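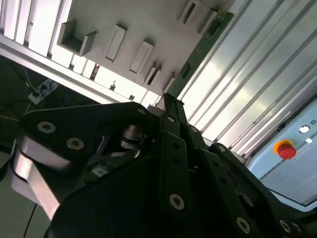 What is a circuit board?

Open up nearly anything with a plug or a battery and there's one inside. Telly remote. Doorbell. Kettle, sometimes. A flat, stiff piece, often green, with small bits stuck on it. That's the circuit board.

(Don't go opening things up yourself! Ask a grown-up first, and never anything that plugs into the wall.)

What does it do?

Electricity needs a path. If the path is broken, nothing happens. You could make the path out of loose wires, and people used to. Radios in your great-grandparents' day were full of them, a big tangle, and each wire joined on by hand. Slow work. Easy to get wrong.

A circuit board has the paths built in. They're made of copper, very thin, stuck flat to the board. They're called tracks. Think of roads on a map. Electricity goes along the roads and the parts are the towns.

Why green?

The board underneath is usually a yellowy colour. Glass threads and glue, pressed together hard. The green is a coating that goes over the top, called solder mask. It keeps the copper from going dull and stops melted metal running where it shouldn't. It doesn't have to be green. You can get red, blue, black, white. Green is just what most factories got used to.

What are the tiny white marks?

Letters, numbers, little lines. They are printed on so people know which part goes where and which way round. R is for resistor. C is for capacitor. So R16 means resistor number 16. If a board goes wrong the person mending it can look up R16 on a plan and find it quick.

Are they all square?

No! A board gets made to fit the thing it lives in. Round ones for a round lamp. Long thin ones for anything long and thin, like a strip light or the edge of a screen. Harriet Strickland in Class 5 asked if you could have one shaped like a dinosaur. Yes you could. Somebody would have to draw the tracks to go round the tail though.

Corners are often rounded off a bit. Sharp corners chip, and they catch on fingers and bags.

How do you hold one?

By the edges, or by an end where there's nothing that matters. Never squeeze the parts. Never bend it. The tracks are thinner then a hair and can crack where you can't see.

Also, static. You know when you pull off a jumper and it crackles? That's a tiny spark, and a tiny spark can be enough to spoil a chip. People who work with boards often wear a wrist strap with a lead on it, to carry the static safely away.

What's a fixture?

A holder made for one job. It has slots and blocks in the right places, so a part sits in the same spot every time and doesn't wobble about. Like the dips in an egg box. You know where the egg goes without thinking.

Narrow slots are good for boards, because a board is thin and can stand up on it's edge in one. Toast rack, same idea.

Try it at home

You need: stiff card, kitchen foil, glue stick, a coin battery (grown-up to help), one small LED light, sticky tape.

Cut the card long and thin. Cut two strips of foil and glue them down side by side. They must not touch! Tape one leg of the LED to each strip at one end. At the other end, one strip goes to the top of the battery and one to the bottom. Hold it. Light?

No light? Turn the battery over. LEDs only work one way round. Still nothing, press the tape down harder.

When you've finished give the battery straight back to the grown-up. Coin batteries are very dangerous if swallowed, so keep them well away from little brothers and sisters.

Words to know

Track: a copper path on the board.
Component: any part fixed to the board.
Solder: soft metal, melted to join parts on.
Fixture: a holder that keeps something still.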